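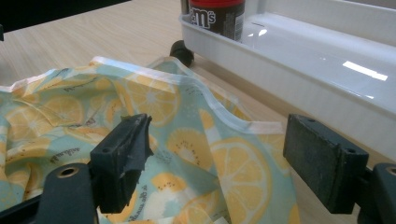
Table Linens and Printed Cottons: Frequently Asked Questions

Questions about washing, folding, storing and ordering. If yours is missing, use the contact form and we will reply by email.

Which prints do you carry?

The Zirau range is fruit and leaf prints on pastel grounds. The Oradness range is plain colors with a contrast hem. Both come as napkins, kitchen towels and table runners. Prints change each July, and we don't reprint old ones. If you need more of a print you already own, send us a photo and we will check the remaining stock.

Should I wash new pieces before using them?

Yes. Wash them once in cool water with like colors. New cotton holds some finish from the mill and doesn't soak up much until that is gone. Kitchen towels usually need 2 washes.

What temperature is safe?

Warm for regular washing. Hot is fine now and then for plain colors, but it dulls yellows and pale greens sooner. Don't use chlorine bleach on anything printed.

How much will it shrink?

Kitchen towels lose a little length in the first wash and then stay put. We cut them long to allow for it. Runners are preshrunk.

The hem came out of the dryer wavy. Is it damaged?

No. The binding is a tighter weave than the cloth, so the two dry at different rates. Pull the hem straight while the piece is still damp, lay it flat, and let it finish drying that way. If it has already dried, mist the edge and press it with a warm iron from the back.

Do I have to iron?

Only if you want a flat finish. For everyday use, shake each piece out hard and fold it before it is fully cool from the dryer. Creases left overnight in a basket are much harder to get out.

What is the best way to fold a printed cloth?

Clear a patch of table or clean floor first. Spread the cloth face down and smooth it from the middle out to the hems. Bring the two long edges together, then fold in thirds from the short end. The print ends up on the outside, and you can find the one you want in the drawer without unfolding the stack.

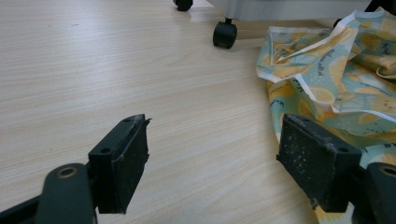 Printed fabric on a pale wood-grain floor.

Can I fold on the floor?

Yes, and for long runners it is often easier than a table. Sweep first. Cotton picks up lint and pet hair quickly, and dark threads show on light colors. A lint roller works on dry cloth. Don't rub lint off damp cloth, as this pushes it into the weave.

How do I get out a food stain?

Blot it, rinse from the back with cold water, and work in a drop of dish soap. Leave it for a few minutes and wash as usual. Check the spot before the cloth goes in the dryer. For oil, put the soap on dry, before any water.

Will the lettering on the prints wear off?

Lettering is printed with the same dye as the rest of the design and fades at the same rate. Turn pieces inside out if they are sewn, or fold them print side in, to slow this down.

How should I store pieces I'm not using?

Clean, completely dry, and out of direct sun. Refold them along different lines a couple of times a year. Avoid plastic bags with a tight seal.

What do the thread counts on the label mean?

Napkins are 300. Kitchen towels are a looser weave and don't carry a count. A higher number gives a smoother cloth, but a towel made that way would dry dishes poorly.

Where are they made?

The cloth is printed and hemmed at the Đorđević workshop. Orders are packed and shipped from our Varncombe stockroom.

Do you sell wholesale?

Yes. The minimum is 1,000 pieces, which can be split between prints. Custom prints start at 3,000 pieces. Please ask for a sample swatch before ordering, as colors look different on a screen.

Can I return something I have washed?

Only if there is a fault in the cloth or the stitching. Unwashed pieces can be returned with the label attached.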